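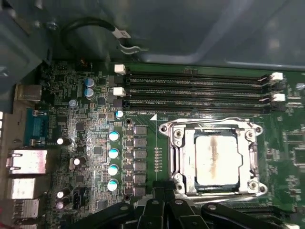 Is the lever part of the robot's job or part of ours? Alvar Lie asked me that after week one, and it's a good place to start these notes. My answer: whoever writes the task sheet decides, and it has to be on the sheet before the arm gets power. I've seen the Clurnotine sheet leave it blank (mine, sorry!) and then everybody argues at the bench.

So, the house rules for CPU socket work.

Main power off and cord out. Ground the case and ground yourself. Old paste comes off before you teach any grip points, or they'll drift on you. And the arm runs at 7 percent speed near a socket until I've signed your sheet. Yes, seven. I know it's slow. 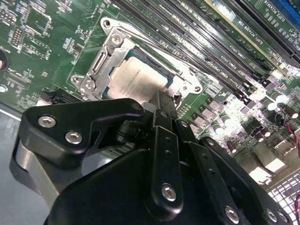
Wouldn't a force limit cover all of this, one of you wrote on the Jillside board, so why bother with a speed cap too? I like the question, but the limit only trips once you've touched something, and socket pins bend under very little. Set both. Write both numbers down, with your initials.

Approach from straight over the socket, and keep the fingers clear of the memory slots on the way in and on the way out (people forget the way out).

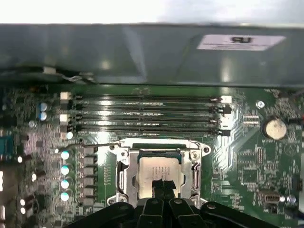
Alvar wanted to know who is allowed to hit stop. Anyone in the room! You don't need a reason and you won't lose points. Log it on page 17, then check the socket with a flashlight before you restart.

Sheets are due by 23 January 2024, in the Derora folder please.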